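Room 738

Zhiqiang Long got off the bus in Skonance with one bag and the wrong shoes. September, still hot. The Hostness was two blocks up, past the bank, past a place selling keys.

His sister had said ask for Jia at the desk. No Jia at the desk. A kid eating noodles.

"She's off till 2."

"I have a letter for her."

"Everybody's got a letter for her." The kid wiped his mouth. "You can wait upstairs. 738. Elevator's out."

Seven floors. He stopped on the fourth and sat on the steps and read the envelope again, his fathers handwriting, all slant. Just her name. He hadn't opened it. He'd thought about it on the bus, for around 30 miles he'd thought about nothing else.

Then up. Long hall, brown carpet, somebody's radio going behind a wall. The door was darker than he expected. Red-brown, shiny, a silver lever on it. A rich man's door, his father would of said, and then knocked on it too hard. 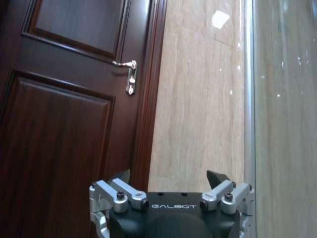 Two o'clock

She was younger than the photo. No, older. The photo was from Gumomeck, from the summer the river came over, and in it she was laughing at whoever held the camera. She came down the hall not laughing.

"You're the son."

"I'm the son."

"He's dead, then."

He nodded. Couldn't get the word out. She took the letter, didn't open it either. Put it in her coat and stood there with one hand flat over the pocket like it might get out.

"Did he say anything about the boat?"

"What boat?"

That got her. She turned around and faced the door, her back to him, and her shoulders were going, and he honestly could not tell which kind it was. The radio quit. Down the stairs the kid was yelling that somebody's food was here.

"Come in," she said finally. "It's a long one. You want tea or you want the real stuff?"

"Tea," he said. Then, "No."
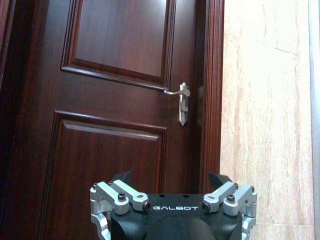

The door at the Hostness, dark wood and molded panels.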